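Ullard fuel discount scheme

July 13, 2019
By the reference desk

The Ullard fuel discount scheme is a loyalty programme run by the petrol retailer Martinelli at its filling stations in and near the town of Ullard. Members are promised 3 pence off each litre. The firm describes the scheme as a saving for local drivers, a claim that depends heavily on which price the discount is taken from.

Martinelli opened the scheme in September with 14 stations taking part. It later reported 2,856 members, of whom 1,347 had used the card more than once. The firm has not said how many of the rest still drive past its pumps, or how much the average member has saved.
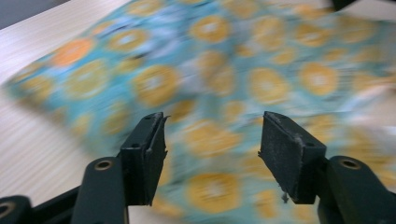 Criticism

Pump prices at the Martinelli sites were raised shortly before the launch. The company put this down to wholesale costs. Its rival Hurik, which buys from the same depot at Gedar, left its own prices alone that month, and no figures have been published to support Martinelli's account.

The discount does not apply to premium fuels or to purchases made with a fleet card. Unused points lapse after a year, a rule that appears only in the full terms.

Claims that the scheme forced other retailers to cut prices are often repeated in local advertising. They rest on a single survey paid for by Martinelli, and the method used has never been released.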